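Support ticket: Plaswood storage bin, white, handle opening is sharp and bin is a little bent
Status: open, waiting for customer
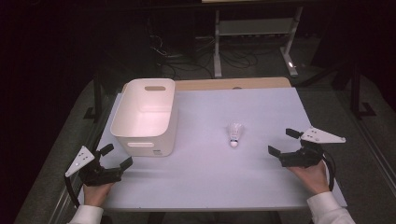
Hello,

I bought 2 of your white Plaswood bins for the badminton room in our club in Urnthorpe. We use them for shuttlecocks, the feather ones. I have a problem with one of the bins and I would like to ask what I can do.

The problem is the handle opening on the short side. The inside border of the hole has a thin line of plastic which is sharp. When the players put the hand in to carry the bin, it scratches the fingers. Worse for us, when we throw a shuttlecock in the bin, sometimes the feathers catch on this line and one feather breaks. A shuttlecock with a broken feather does not fly straight and we can use it only for beginners.

Second problem, the bin does not stand flat. If I press on one corner, the opposite corner goes up a little. The other bin from the same order does not do this.

What I tried already:
- I washed the bin with warm water and dish soap. No change.
- I put it upside down for one night with heavy books on it. It was better in the morning, but after 2 days it was again the same.
- I changed the place, from the shelf to a table. It still moves, so the shelf is not guilty.

Please tell me if I can cut the plastic line by myself or if I lose the warranty.

Reply from Van Hecke Home Support, 11:40

Thank you for the clear message. The line you feel is left from the mold and it should be removed before packing. You may remove it yourself and the warranty stays valid. Please use fine sandpaper, 1,000 grit, a little wet, and rub only the inside of the hole. Do not use a knife, it can start a crack at the corner of the opening.

For the bottom, please fill the bin with hot water from the tap (not boiling), wait until it is warm through, empty it and press it flat on a hard table until it is cold.

Reply from customer

I did the sandpaper yesterday. It took almost 11 minutes for one hole and now it is smooth, I checked with a cotton cloth and it does not catch. I did the second hole also, to be sure. Thank you, this part is solved for me.

The hot water helped only a little. The corner still goes up, less than before. With shuttlecocks inside it is too light to stay down. Our old Nindumon box was thicker in the bottom and never did this, but the cover was broken.

Can you exchange only one bin? I do not have the carton anymore.

Reply from Van Hecke Home Support, 15:10

Yes, we can exchange one bin, and the carton is not necessary. Please send us the code from the bottom of the bin and your order number. You can keep using it until the new one arrives.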